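AUTO SERVICE 1102 - Brakes, part 2: pads and bench layout
Handout 6
Instructor: Ilham Ait Ali. Bench sessions: Abdelghani Younis, Drirkach building, room 16

Carried over from last time: rotor measuring. If you missed it get the sheet from Abdelghani before you come to the bench, we won't redo it.

Reading: the Fahmy book, chapter on disc brakes. Skip the drum section for now.

What a pad is
Friction block bonded to a backing plate. Block wears, plate doesn't (or shouldn't). When the block is gone the plate rubs on the rotor - that's the grinding customers complain about. Squealing is different, can be the wear tab, can be glaze, can be just dust. Don't diagnose by noise alone.

Looking at used pads
Always inspect as a pair, inner and outer from the same wheel. Put both down the same way up or you'll compare the wrong ends.

Even wear, both pads - normal.
Inner much thinner than outer - sliding pins sticking, check the boots too.
One end thinner than the other (taper) - pad hanging up in the bracket, or caliper not sitting square.
Shiny, glassy surface - glazed. Usually heat.
Cracks across the block - replace. No discussion.
Oil or brake fluid on the face - replace, then find the leak.

Measure the block only, NOT the plate. This was the most common mistake on the December quiz. Take it at both ends and the middle and write down the smallest. Compare to the minimum in the service manual for that car, not to what your uncle says.

Dust
No compressed air. Ever. Wet wipe or brake cleaner into a catch pan. Gloves on. Wash hands before you eat.

Bench layout
Paper down first, whole work area. Change it when it gets greasy, don't flip it over. Pads apart from each other, not stacked. Small hardware goes in a tray the minute it comes off - clips, pins, bolts. Keep left and right seperate. Anything you aren't sure about stays on the paper where the next person can see it, don't pocket it.

Putting back together
Clean the bracket lands down to bare metal. Thin film of brake grease on the contact points and pins, none on the friction face. If you get some on the face tell us. New clips if the kit has them. Pump the pedal before the car moves - every time, even if you only took one side apart.

To hand in
Worksheet 2403, one per pair. Sketch of both pads with your readings marked, wear pattern in your own words, and what you woud tell the customer. Box outside Ilham's office, or bring it Sunday if you're in the make-up group.

Next: calipers, pistons and seals. Bring the Mornineck parts diagram.

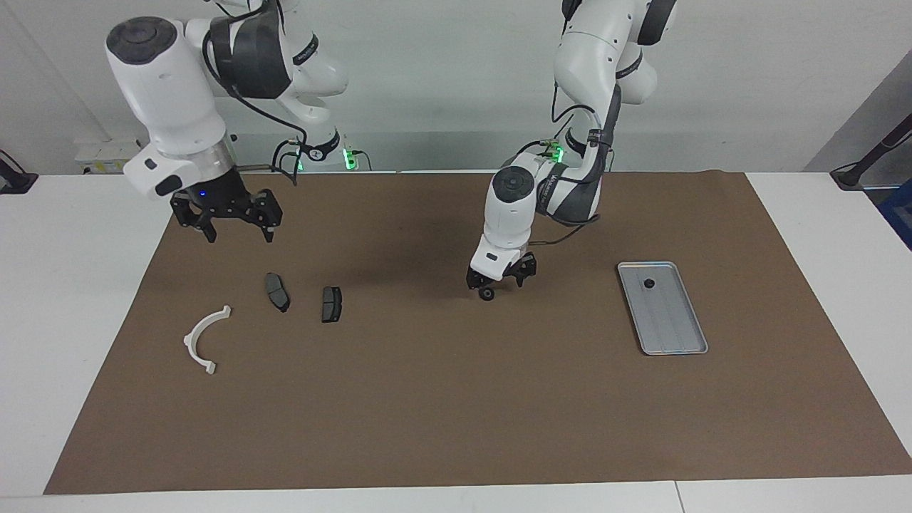 Fig. 1. Brake pads on the paper, with metal tray.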